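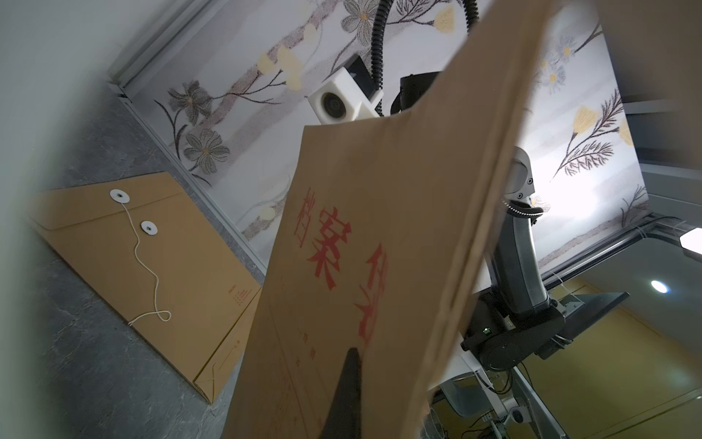 Archive envelopes at the papered wall, red title on the front, string tie on the back.

Sarnwood records corner, paper storage check
Monday, April 7, 2025
Checked by: Nuno Sampaio
Sheet 1528

1. Envelopes are the right kind
OK. Brown kraft, two buttons, string. The Holub office upstairs has asked again whether we could switch to zip pouches. We could also switch to carrier bags.

2. String wound on both buttons
Comment. Wound, yes. Tidy, no. The long tail is meant to be tucked under the last turn, and I have now written this on two sheets in a row. I look forward to writing it on a third.

3. Form on the front filled in
Not checked today. Baster wants it in pen, block capitals, with the box number first. Whoever has been using pencil knows who they are and so do I.

4. Seams and folded edges
OK to the touch on the ones I handled. Anything split goes in a new envelope, and tape is still not a repair.

5. Nothing stacked on top of open envelopes
OK. 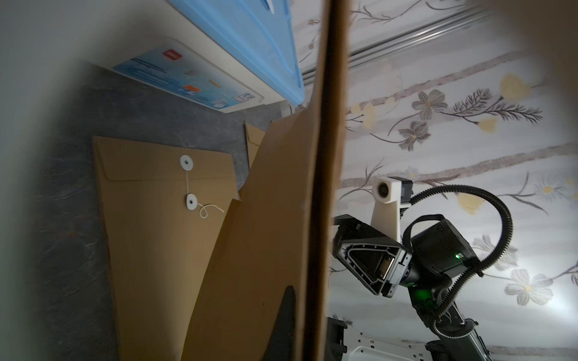
6. Envelopes stored upright once filled
Comment. Leaning is tolerated during sorting. It isn't a filing system, however long it has been going on. Please have them boxed by the end of April, flaps up, strings inside the box where the lid can't chew them.

7. Plastic box fit for use
Lid to be tried before loading. If it has to be sat on to close, there are too many envelopes in it. Limit stays at 6 to a box for the thick ones.

8. Surfaces wiped down
To do after sorting. Use the Sterilo spray on a cloth, never straight at the paper. Last year's wavy invoices are available for viewing on request.

9. Wallpaper
Not on the form, but someone always asks. The flowers are staying. Don't lean wet cloths against them.

Result: pass, with comments on 2 and 6. Item 3 carried over to the next check.
Signed: N. Sampaio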